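ok so a few of you asked how the switch from paper towels and napkins to cloth is going in my house. long answer coming, get a drink

1/ Background for anyone new here. We were going through a frankly embarrassing amount of paper. Spill, paper towel. Sandwich, paper towel. Kid walks by with a face, paper towel. I'd buy the giant pack at Plilby every month and stuff it on top of the fridge where it fell on me every time I wanted the waffle iron.

2/ So back in March I said fine, we are doing cloth. I did not read a book or take a course. I ordered a stack of cotton napkins from a little shop called Drudura, 18 of them, and put them in the drawer where the paper ones used to be. That was the whole plan.

3/ First surprise: the drawer matters more than the napkins. For the first couple of weeks they were in the pantry and we all kept grabbing the paper stuff off the counter. Moved them to the drawer right by the forks and suddenly everybody used them. My husband thinks he came up with this. He can have it.

4/ Second surprise: plain cotton gets soft FAST. They came out of the package like stiff little menus and I was ready to send them back. Eight washes, maybe, and they felt like an old T-shirt. If yours feel like cardboard, just keep washing them, and skip the fabric softener, it makes them push water around the table instead of soaking it up. 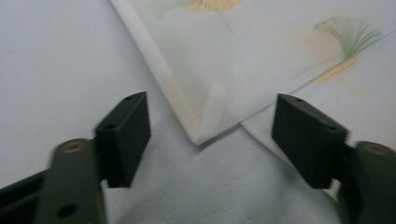 5/ Folding! I used to fold them in a neat square with the corners lined up like I was expecting the queen. Now I fold them in half, then in half again, and if it's crooked it's crooked. They're going to have marinara on them by 6 pm.

6/ Which brings me to stains, because that's most of my DMs. Tomato: cold water right away, dish soap, rub it, leave it alone for a bit, then wash. Do not put it in the dryer until the stain is gone or you and that stain are married. Turmeric: hang it outside in the sun. I don't know why this works, I just know our curry night napkins went out neon yellow and came back nearly white.

7/ Coffee and tea I don't even bother with anymore. Everything we own has a faint tan spot somewhere and I have decided that's the look.

8/ Grease is the annoying one. I tried the fancy Vuria stain bar everyone was raving about and it was okay?? It smelled great. Dish soap did the same job for me and was already sitting by the sink. If you love your stain bar please keep loving it, I'm not here to fight.

9/ Laundry: no, it is not an extra load. That was my biggest fear and I was so wrong. Napkins are tiny! They go in with the towels. I keep a little bucket under the sink for dirty ones and dump it in whenever towels get done. The only rule is don't leave wet ones balled up in the bucket in August. I learned that with my nose.

10/ Money, since my sister-in-law asked me at a cookout and I had nothing to say. I went home and added it up. Napkins, plus a set of dish cloths, plus one tablecloth I got carried away about, came to 163 dollars. That is not nothing! I could have done it for way less if I'd cut up old sheets like a sensible person. But the paper was costing us every single month and this was one time, so I feel fine about it.

11/ About that tablecloth situation. I was always a bare table person. Tablecloths were for holidays and for my grandmother. But once you have cloth napkins the bare table starts to look kind of lonely, and then you're in Bouzid "just looking" and you walk out with fabric under your arm. This is how they get you.

12/ What I've figured out about prints vs. solids: get a print. I'm begging you. Something scattered, leaves or flowers or whatever makes you happy, on a light background. A small stain disappears into it. Solid white shows every crumb of your life, and solid dark shows lint, and then you're lint rolling a table before your friends come over like a crazy person.

13/ Also buy it a little bigger than you think you need. Cotton shrinks. Mine lost enough in the first hot wash that one end of the table is now peeking out and I just put the fruit bowl there. Wash it cold the first few times if you want it to keep its size. And don't iron it! Shake it out hard while it's damp, lay it on the table, smooth it with your hands, walk away. It'll dry with some soft wrinkles and it looks nice, like you live there.

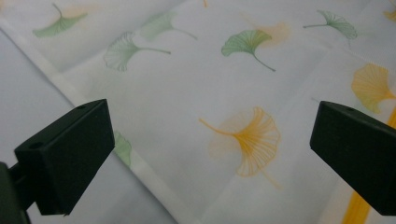

A reply from under post 13 that I'm pasting up here so more people see it: if you're sewing your own from yardage, wash and dry the fabric twice before you cut anything, then hem it with a wide double fold so the edges don't curl up in the laundry. She said her first set curled so badly they looked like potato chips.

14/ Potato chips!! Yes. I have made the potato chips. I hemmed a few out of an old duvet cover over the winter with a skinny little hem and they roll up like they're trying to get away from me. Wide hem, everybody. Listen to her.

15/ Do we still own paper towels? Yep. One roll, under the sink, for the cat, for bacon, and for anything I never want to see again. I'm not trying to win a prize. Going from a giant pack a month to one roll that lasts most of a season is plenty for me.

16/ Guests: people get weird about it! They'll hold the cloth napkin in their lap all night and wipe their fingers on their jeans so they don't mess it up. I've started wiping my own mouth really obviously in the first few minutes so they know it's allowed.

17/ And the kids each picked a color to be theirs, so if a napkin is still clean after breakfast it gets used again at lunch. This mostly works. There was one fight over the green one and we don't talk about it.

18/ That's all I've got for now. Next I want to try cloth bags for bread and lettuce, so if you've done it, tell me what fabric you used and if the lettuce lived. I'm going to go move a load of towels to the dryer before I forget them again.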